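Oil or hardwax on a pale timber table, and what do I do about the shine marks?
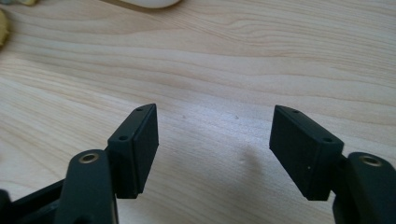 The grain on the tabletop, with the light on it.

Posted by zokby_kitchen, in Furniture and Finishes

Hello all, long-time reader and first-time poster, so please be gentle with me. We bought a secondhand dining table in January from a family who were moving interstate, and I've been in love with it and worried about it in equal measure ever since. It's a light, blond timber with a lovely wavy grain, and the seller thought it might be ash but wasn't sure, and I'm certainly not the person to settle it. We paid $700 for the table and a bench, which felt like a lot at the time, but new ones the same size were going for $1,754 and up, so I've made my peace with it.

The trouble is the finish. The seller told us it had been oiled "every so often" and couldn't remember with what. The top feels a bit dry and thirsty near the ends, where I suppose the plates never went, and in the middle it feels almost slippery. There are a couple of faint white rings from hot mugs (ours, I'm sorry to say, my husband is a repeat offender) and one greyish patch where a pot plant must have lived for years.

I've read so much that I've gone round in circles. One site says to use a plain oil and do it twice a year. Another says hardwax oil is the only thing worth the money. My mother says beeswax, but she says beeswax about everything, including squeaky drawers and chapped hands. I'd like to keep the pale colour if I possibly can, as the room is dark and the table is the brightest thing in it. I'd be heartbroken if it went orange like the pine dresser I had in my twenties.

So, what would you put on it, do I have to sand the whole thing first, and is there any hope for the rings? We have two kids who do their homework and their painting on it, so it needs to stand up to a fair bit. I have a small orbital sander, borrowed, and a reasonable amount of patience after 8 pm.

Thank you in advance, and sorry for the essay!

dradska_shed
2,051 posts

Welcome, and no need to apologise for the essay, most people give us one line and then we have to drag the rest out of them.

Before you buy anything, find out what's on there now. Put a drop of water on the dry end and another on the slippery middle, and leave them both for ten minutes. If the drop soaks in and darkens the timber, there's not much finish left in that spot. If it sits up in a bead, there's still oil or wax (or even a varnish) doing its job. Then take a cotton bud with a little methylated spirits and rub it somewhere underneath that's been finished the same way as the top. If it goes sticky, you may have shellac, and that's a different conversation. If nothing happens at all, try mineral turps on a rag and see whether any wax comes away. Windows open for all of this, please.

My guess from your description is old oil with a layer of furniture polish rubbed into the middle over the years. The polish is what gives you that slippery feel and the shine marks when the light comes across it. It also stops new finish from taking, so it has to come off whatever you choose. Mineral turps on a clean rag, wiped with the grain, turning the rag often. I did a desk like this for my daughter and went through most of an old bedsheet.

As for what goes on afterwards, with kids and paint water I'd go for a hardwax oil, in one of the versions made for pale timber. Those have a small amount of white pigment in them, which offsets the yellowing. Ordinary clear oil will warm up the colour, and on some timbers it's quite a change. Linseed is the worst for it in my experience. It looks beautiful for a year and then you notice the whole table has gone the colour of weak tea.

You will need to sand, but only lightly. Start with 120 grit, finish with 150, and stop there. People love to go on to 240 because it feels like silk, but hardwax oil needs a little tooth to hold on to. Finish by hand, along the grain, even if you've used the orbital, or you'll see little swirls the first sunny morning. And check that it's solid timber before you let that sander anywhere near it. Look at the end of the top and see whether the grain carries on over the edge. If it's a veneer, hand sanding only, and very little of that.

Put the coat on so thin that you think you've made a mistake. Leave it overnight, then a second one just as thin. After that the can will give you a curing time, and I'd believe the can.

One serious thing – lay the oily rags out flat outdoors until they're stiff and dry, or soak them in a bucket of water. Bunched up in a bin they can heat up by themselves and catch fire. I've seen the scorched side of a neighbour's shed and I've been a nag about it ever since.

olis_and_oak

Just beeswax! Did mine 18 years ago and it's still going. Your mum is right.

villanueva_verandah

I agree with nearly all of what dradska_shed said, so I'll only add a bit about the rings and the plant patch.

White rings are usually moisture caught in the finish, so there's a good chance they'll disappear when you clean and sand. Grey or black marks are down in the timber itself and sanding often won't reach them. For those you want oxalic acid, sold as wood bleach or deck brightener at most hardware stores. Gloves and glasses on, follow the packet, keep the kids well away, and do the entire top, not only the mark, or you'll swap a dark patch for a light one. Rinse it well and give it a couple of days to dry before any finish goes near it.

Beeswax is lovely and smells like my nan's hallway, but it won't put up with hot mugs, so unless your husband can be retrained I'd save it for the bench. And do try your finish on the underside first. Let us know how you get on, I'm fond of a pale table.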